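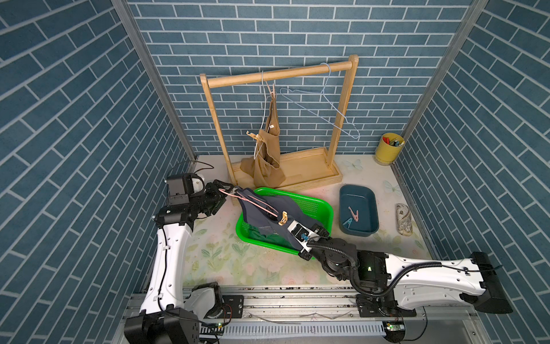 Roupa em cabide: notas de 26 de abril

Continuo a série sobre o tratamento da roupa. A Hanne Bundgaard escreveu-me a perguntar por que motivo insisto em secar e guardar peças no cabide, quando uma corda ocupa menos e custa quase nada. A resposta tem a ver com marcas. Na corda, a malha ganha um vinco horizontal a meio do tronco e as molas deixam dois bicos na bainha. No cabide, o peso distribui-se pelos ombros.

O suporte é um varão de madeira sobre dois montantes, com base retangular baixa. A madeira clara não levou acabamento. Os parafusos são pequenos e reaperto-os em agosto, uma vez por ano. A base em caixa tem um inconveniente: as peças compridas assentam nela e amarrotam na ponta.

Cabides: uso os de arame revestido, em azul-claro, branco e rosa. O arame revestido não enferruja enquanto o revestimento estiver inteiro. Convém verificar a curva do gancho, que é onde costuma abrir primeiro. Para alças largas prefiro um cabide de plástico, com ombro mais espesso.

Ordem de trabalho: enfiar o cabide com a peça ainda apoiada no cesto, acertar os ombros, e só depois levar ao varão. Com a peça no ar, o decote cede. O cesto verde tem paredes perfuradas e um bordo grosso que serve de apoio. As molas ficam à parte, no tabuleiro verde-azulado.

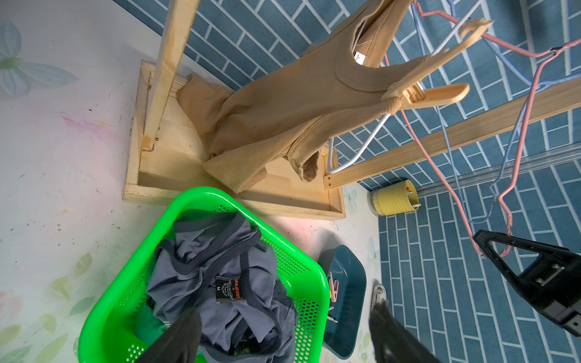 Malha canelada

A canelura estica na vertical com o próprio peso. Num top de alças, 6 horas no cabide são o meu limite; depois dobro e guardo na horizontal. Se a bainha tocar na base, puxo-a para fora e aliso-a à mão.

O Esben Hviid defende centrifugação a 2,000 rotações para tudo. Discordo no caso das caneladas. Fica para outra nota, com o varão da Jutelwood que ele me recomendou e que ainda não medi.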